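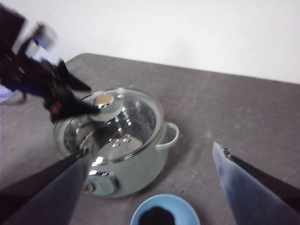
Week 3 – pots, lids and simmering
Notes from F. Vidal's session, 6/11/18. Bring these next time, no spare copies.

Lids first. Glass lid = you can look without lifting. Every lift lets steam out and the simmer drops, so leave it alone unless you're stirring or adding something.
Steel rim round the glass gets as hot as the pot. Hold by the knob only, dry cloth if it's been on a while. Lift the far side first so steam goes away from your face. Put it down rim side up, never on a cold wet worktop – glass can crack.

Enamel. Low to medium heat. Don't heat it empty. No metal spoons, no scouring pads. Chips on the inside = stop using it, tell me.
Side handles – loop type, both hands, cloth on each. Don't leave one over the next ring.

Practical: lentil soup
300 g lentils, rinsed
700 ml water, more than 99 ml extra kept by for topping up
onion, carrot, bay leaf
Bring to boil, lid on, turn down. Salt at the end not the begining.

Write up: how often did you lift the lid, and what happend to the simmer? Half a page. Hand in before the March break.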